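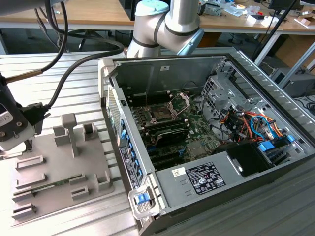
Cell notebook, November, bench 2

Started 14.10. Rules review, which I have been putting off because it means reading our own rules.

The sheet taped inside the cabinet door is the one Brendan Nic Aodha wrote when the cell was at Lonalstead and the work was crimping. It says "keep fingers clear of the crimp head" in capitals. We have no crimp head. It says very little about what to do with an open CPU socket, and the pins in there are the most easily ruined thing on the bench, my patience included.

So, draft two of the desktop disassembly and reassembly rules, for Hanneke to pull apart.

1. Tower flat on its side, panel off, mains lead out and put somewhere you can see it. Out of the tower, I mean. Switched off at the wall does not count, and Nikau and I have had that conversation.

2. Retention bracket fully up before the arm is enabled. Half up is the worst position there is: the arm thinks it has clearance and the bracket thinks otherwise.

3. Loose cables get dressed away from the socket before the first approach. The bundle by the drive cage has a mind of its own and will lean over the board edge if you let it. If a cable has to be held back, hold it with a strap. Hanneke wants the straps on a checklist so none goes back in the case under the panel. Fair.

4. Parts go in their own pocket on the fixture plate. Memory in the slots, processor in the square pocket, nothing balanced on top of the T post. The Katene plate had a spare flat area and within a fortnight it was where people kept screws.

5. Wrist straps on for anybody touching the board. The arm does not get out of this either. Check the gripper's bonding lead and write the reading down, even when it is the same reading as last time, which it will be, until the time it isn't.

6. Speed limit of 50 mm/s once the fingers are inside the case. Mitra Daneshvar asked for a higher figure on the way out, when the gripper is empty. I said no, then she showed me the cycle times, and I still said no but with less conviction. Left as an open point. It needs a proper risk assessment and the two of us grumbling at a laptop isn't one.

7. One person has the pendant. Everyone else has opinions, from outside the tape.

The thing I can't settle is the word "collaborative". Comside's induction slides use it as if it were a safety rating. It describes how the arm may be used, and the assessment has to cover the whole application: the gripper, the part, the sharp pressed edges of a steel case, the person leaning in to see better. A gentle arm holding something nasty is still holding something nasty. I've put a line to that effect at the top of the sheet and Seon-mi Shim has asked me to make it sound less like a sermon.

Logbook: entries now go by job number, starting from 3443, and any stop gets a line. "Stopped, fine now" will be returned to its author. I wrote two of those myself in October so I know how it happens. 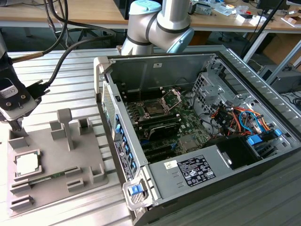
Can we reach in and straighten a memory module while the arm is paused?
Treat a program pause as if the arm could move, because it can resume from the pendant or from a signal. Use the protective stop, confirm it on the pendant, take the pendant with you, then reach in. Log it as a stop.

Brendan thinks rule 7 should name a deputy for the pendant. Agreed, once we work out what happens at lunch.

To do: bin the crimp sheet. Ask Maden whether they do finger pads in a dissipative grade, and what 1000 of anything has to do with their minimum order. Print draft three bigger, Nikau can't read it from the tape and now nor can I.

Packed up 16.50, pendant on its hook.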